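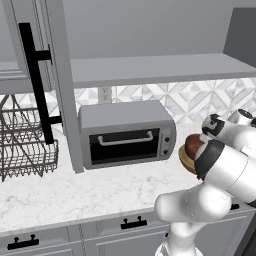 Darlene Fortin says the Enolura omnibus drops the color pages from volume 2, and after checking mine I can't find them either. Can anyone with the original singles confirm how many there were?

– tallowline

Reply from inkwell_281
Four in the singles. The omnibus keeps all four but prints them in grayscale, at the start of the Flarnstead arc. They are present. They just don't look like color pages anymore, so it's easy to flip past them.

Reply from tallowline
Found them, thanks. The midtones are very muddy. The lantern sequence is close to unreadable, and it's the one place where the plot depends on which lantern is red.

Reply from Turcotte_fan
The dialogue tells you which lantern it is two panels later. I read it in grayscale first and followed it fine.

Reply from inkwell_281
In the old translation it does. The omnibus uses the new script, and the new line is "the one on the left." The panel has lanterns on both sides of the gate, so "left" depends on whether you take it from the reader or from Captain Turcotte, who is facing us.

Reply from Turcotte_fan
From Turcotte. Every direction in the book is given from the speaker's side. See the map argument in chapter 6.

Reply from hboychuk
I would not lean on chapter 6. He is reading the map upside down there and gets corrected for it. As evidence for a general rule it points the other way, if anywhere.

The bigger problem with the omnibus is the gutter. It's 281 pages glued into a stiff spine, and the double spreads lose a strip of art in the middle. In the siege spread the messenger is almost entirely inside the fold. My singles open flat.

– Hélène Boychuk

Reply from tallowline
Is the Dollico digital edition any better? I'd pay again for the color.

Reply from papercut_m
It has the color and the spreads are joined correctly. The lettering was done for the smaller print size, though, and goes soft when you zoom. It uses the old translation, at least as of November when I bought it.

Reply from Turcotte_fan
The old translation is the weaker one. Everyone in Flarnstead talks like a lawyer. I'd take gray lanterns over that.

Reply from hboychuk
They are officials in a walled city arguing over a succession. Talking like lawyers is correct for them. The new script gives the regent contractions and she loses most of her menace.

Reply from inkwell_281
Agreed on the regent, not on the rest. The kitchen staff in chapter 4 are much better in the new script – you can finally tell them apart by how they talk.

Reply from tallowline
I'll get the digital for volume 2 only and keep the omnibus for the rest. papercut_m, does it sell volumes separately or just the set?

Reply from papercut_m
Separately. Turn off the page-turn animation before you start, it hangs on the joined spreads.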